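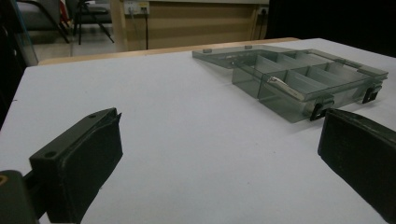 Lanying Ye wrote under the first upload that the mixes are nice, but without a tracklist she cannot use them for her own show, and could somebody please type the titles. So the tracklists are now in the set, and this README explains how they are written.

Search this repository Go

Gekia Radio Sessions: tracklists and show notes

What it contains

The set has 56 sessions of ambient, dub techno and slow electro, which went out on Gekia, a small web radio. Every session has one text file with the tracklist and one with the notes of the host. The audio is not included. For the audio you need to ask the artist, and most of them answer quickly.

Files

tracklists/ one file per session, numbered in the order of broadcast
notes/ the spoken introductions, typed by ear
labels.csv 199 lines, one for each label or self-release

How to read a tracklist

Each line gives the start time, artist, title and label, with a tab between them. When the artist mixes two records for a long time, I put the start time where I can hear the second one clearly. Another listener would maybe choose a different moment. A track I could not recognize is written as ID. Please do not replace ID with a guess. If the artist told you the title, write "confirmed by artist" at the end of the line.

Known problems

- Session 4 starts late in the recording, so its first track has no start time.
- The two live sets by Skandimell have no titles, only part numbers. He plays with a drum machine and a small modular and he does not name the parts.
- Dai is spelled in different ways on the record sleeves. I use the short form everywhere.
- Trustska changed its label name in September. In labels.csv the old name stays in the second column.
- The notes for the guest hosts are shorter, as I did not always understand the accent.

Use

You can copy the lists for radio, for a blog or for your own archive. Please mention Gekia and the artist of the session. The notes are the words of the hosts, so ask before you print a long part of them.

Corrections

Open an issue with the session number and the start time of the track. One issue per session is easier for me to check.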